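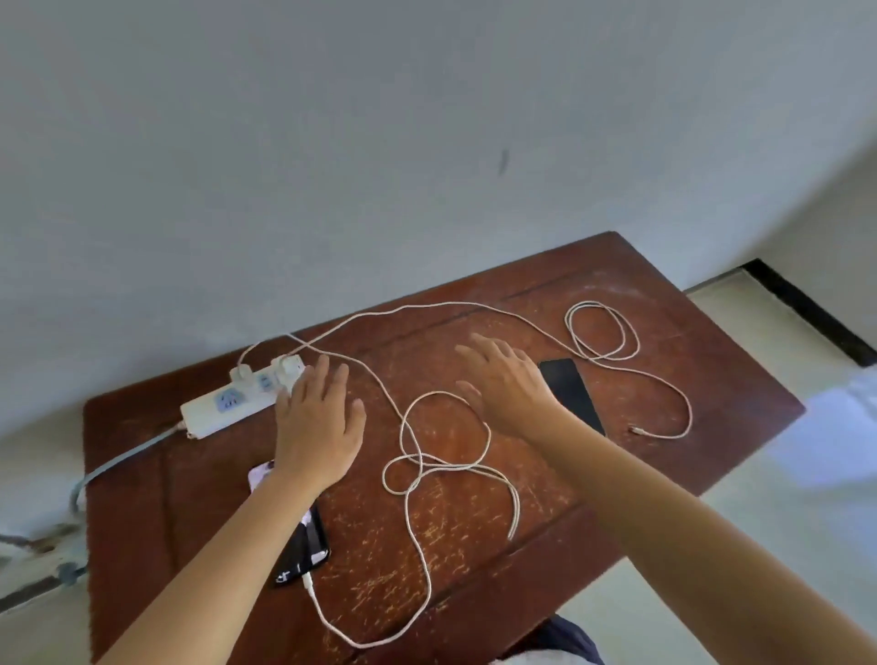
Two phones, one power strip and a table past its best.

Home | Fiction | Essays | Back Issues | Submit

Fifty-Four Percent
By Khrystyna Demchenko
October

The woman at Piravero had told Anton that a second phone would simplify his life. She said it the way dentists say pressure. One phone for work, one for himself, and at the end of the day he could put the work one in a drawer and be a free man. He had signed for it anyway, because the depot wouldn't pay him without the app, and the app wouldn't run on anything he already owned.

He had not yet met the drawer that could hold it. It rang in drawers. It had rung in the bathroom cabinet and inside a boot.

So both phones lived on the table under the wall, with the power strip and whatever cables hadn't wandered off. The table had come with the apartment. According to the landlord it was an antique. Anton had run his hand over the scratches on the day he moved in and thought that a great many people must have been lied to across it.

He was supposed to be packing. The night coach to Gostska left at a time printed in two different places as two different times, and he was going to visit his sister Lida, who said their father was better. Anton didn't believe that either. Their father had been better for three years.

He laid his palm on the wood and studied the cord. It went up, it went over, it came down in loops. He had left it straight that morning. He was nearly sure of that, although he'd been nearly sure about a lot of things, including Vokico stock and his marriage.

"You could throw one out," said Lida, from the speaker of the old phone.

"Which one?"

"The one you like less."

"That's the one that pays me."

She laughed, and he listened for something underneath the laugh. She had always been bad at hiding things and had lately gotten good at it, which worried him more than anything she'd said.

"He's eating," she told him. "He asked for soup. He asked if you still had the green coat."

"I never had a green coat."

"Well, he asked."

After they hung up he plugged the old phone in and waited for the number. The ads for it had promised up to 19 hours. In his experience it could manage a morning, if the morning was quiet and he didn't ask much of it. He picked it up again after a while and checked.

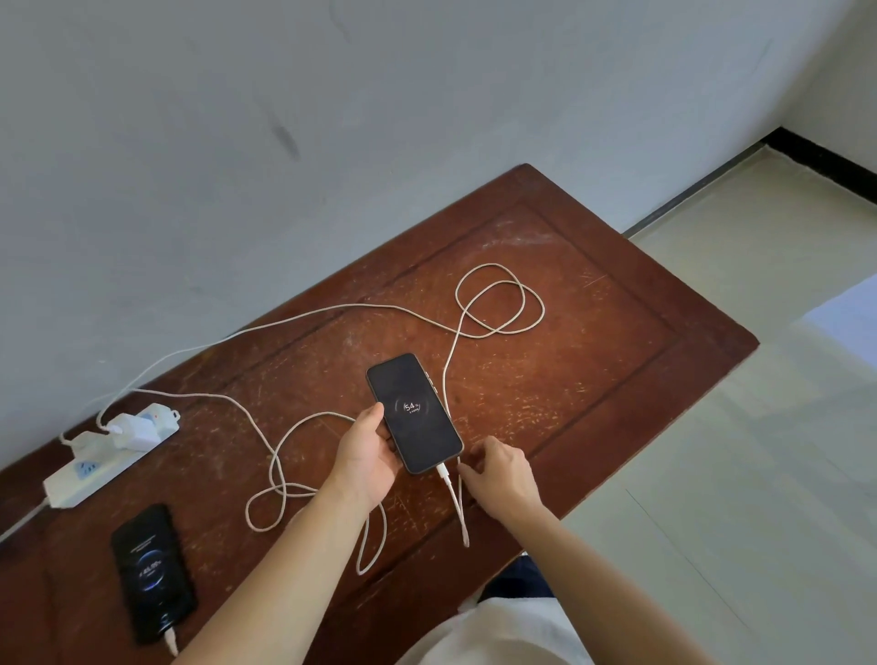

Lida had texted that he should bring a long cord, the outlet in Dad's room is behind the bed and nobody can move the bed.

He read it again. Why couldn't they move the bed? It was a light bed. He and Lida had carried it up the stairs themselves, with their father walking behind them and giving orders. You could move that bed with one hip, unless there was somebody in it who never got out.

Fifty-four percent. He doubted that too. The phone had once told him 60 and died in his hand at the ticket window, with the line behind him sighing.

The work phone buzzed. Kushnir, the dispatcher, wanted to know if he could take the late run. It was an easy run, Kushnir wrote, and he'd be home before he knew it. Kushnir had described every run that way, including the one with the goat.

Anton wrote back that he was going to see his father. Kushnir sent a thumbs-up, and then a minute later, is he sick?

He's better, Anton typed. He looked at the words on the screen and saw how easy they were. They took no effort at all. Anybody could have written them.

He sent it, switched the phone off and started sorting cords.

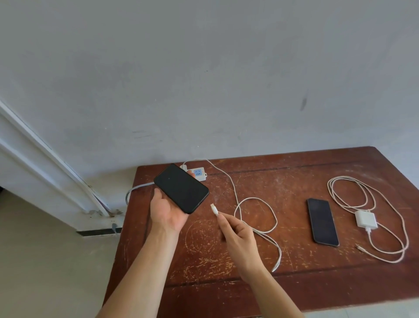

There had been a time when his father fixed radios on a table like this one, in the kitchen in Gostska. Neighbors brought them wrapped in towels. His father would listen to the complaint with his head down, and whatever they told him was wrong, he would say, "We'll see." He didn't believe in descriptions. He took the back off and looked.

Anton chose the longest cord he had and wound it around his hand. He found a shirt and some socks. He put both phones in the bag, because the coach was long and he didn't trust either of them alone.

At the door he called his sister back.

"I'm coming tonight," he said. "Don't tell me how he is."

For a moment there was only the line.

"All right," said Lida. "Bring the coat, if you find it."

More in Fiction
The Man Who Sold the Bridge Twice
Winter Hours
A Short History of My Uncle's Teeth
What the Ferry Carried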